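FOR IMMEDIATE RELEASE

Skarkley launches Nusano laundry sorting service for small lodgings

Mesh bags, stain checks, one flat price per bag. Open to guesthouses and short-let owners from November.

Skarkley, the family-run laundry, today announced Nusano, a pickup and sorting service for places with too much linen for one washing machine and not enough for a hotel contract. Guesthouses, short lets, the odd yoga studio. Each customer gets white mesh bags, and everything pale gets looked over for marks before it goes near a drum.

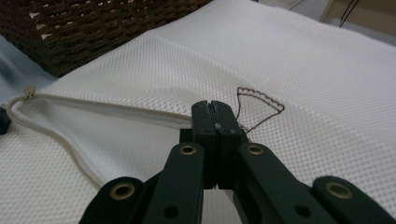
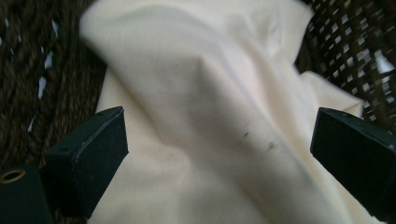
Mesh bag and pale cloth, close up.

The service grew out of a trial with 34 small lodgings. More than 2000 bags went through the sorting room over the trial period, most of them pillowcases, napkins, and the small stuff that gets lost in a big load. Owners told the company the washing itself was fine. What bugged them was things coming back gray, or coming back with a spot that had been there all along and was now baked in by the dryer.

"A spot on a cream pillowcase is easy to miss when it's balled up in a pile," said Valdis Žukauskas, owner of Skarkley. "You have to open the thing out and look. So we open it out and look. It's slow work and we charge for it and I'm fine with that."

How it works

Customers strip the beds, fill the mesh bags no more than two thirds full, and leave them at the agreed pickup point by 8 a.m. Bags stay closed until they reach the sorting room. There each one is emptied and split: whites, creams and ivories, colors, kitchen cloths. Creams get their own pile. That was a change made halfway thru the trial, after several customers said their ivory sets were coming back two different shades.

Anything with a mark is pulled out and treated by hand first. Dark specks, makeup, pen, rust from a radiator. If the mark is still there after treatment, the piece does not go in the dryer. It is air dried and sent back in a separate bag with a paper tag, and the owner decides whether to keep it in use, try again or cut it up for rags.

Small and delicate items are washed inside mesh. Fine mesh only, since the wide-holed kind let buttons and ties poke through and snag. Zippers closed all the way, pull tucked under. Bags are washed with the load, dried flat and go back out with the clean linen.

"We went through a lot of bags before we settled," said Dzintra Eglītis, sorting room manager. "Some lost their shape after a month. Some had zippers that chewed the mesh. People laugh when I talk about bags this much but a torn bag is a torn pillowcase, sooner or later."

Prices and turnaround

One flat price per bag, whatever is in it, pillowcases or bath mats. Hand treatment of marks is included for up to 20 pieces per pickup. Over that there is a small charge per piece, listed on the price sheet. Normal turnaround is two nights. One night turnaround is possible outside the holiday weeks, call first.

No minimum contract. Customers who want to stop give two weeks notice and send back the bags.

Duvets, curtains and rugs are not part of Nusano and stay with the regular Skarkley counter service. Same for anything with down in it. Wool blankets we are still talking about, there may be something to announce in spring.

Bag starter set

Every new customer gets a starter set made up for the number of beds they have. A two-bedroom let usually needs six bags, three out and three in the house. Sets come with washable name tags, and a one-page card on what goes where that can be taped inside a closet door. The card is in large print. It has been rewritten four times and the current version fits on one side, finally.

The bags can also be bought without the service, from the Skarkley counter, in singles or packs of four.

What owners should know before signing up

Please do not treat marks at home and then send the piece without saying so. Some spot removers do not mix well with what the sorting room uses, and it can leave a yellow ring on pale cloth. Leave it alone or put a note in the bag.

Please check pockets on robes. Lip balm, mostly. One lip balm can do a whole bag of creams.

Wet towels go in their own bag and not on top of the sheets. If they have been sitting overnight say so on the tag, they will be washed twice at no extra cost.

Missing items should be reported within three days of delivery. Every bag is logged in and out by tag number, so most things are traced the same afternoon. The usual answer is a pillowcase stuck inside a duvet cover.

Opening the sorting room to visitors

To mark the launch Skarkley will hold an open morning at the sorting room in November, 9 a.m. to noon. Owners can bring up to three marked pieces and have them looked at on the spot, free. There will be coffee, well away from the linnen tables. Space is tight so please book by phone or at the counter. Parking in the side yard, not on the street, the street is loading only before ten.

The first pickup routes cover the old town and both sides of the river. Outlying villages will be added once there are enough customers on a road to fill a van, and names are being taken now. Owners on the waiting list will be contacted in the order they signed up.

About Skarkley

Skarkley is a family-run laundry offering counter service, pickup and linen repair for homes and small businesses. Repairs and alterations are done in house.

Press contact

Dzintra Eglītis, sorting room manager, Skarkley. Interviews with Valdis Žukauskas on request, mornings are best. Price sheet and the customer card available by email, ask at the counter.

ENDS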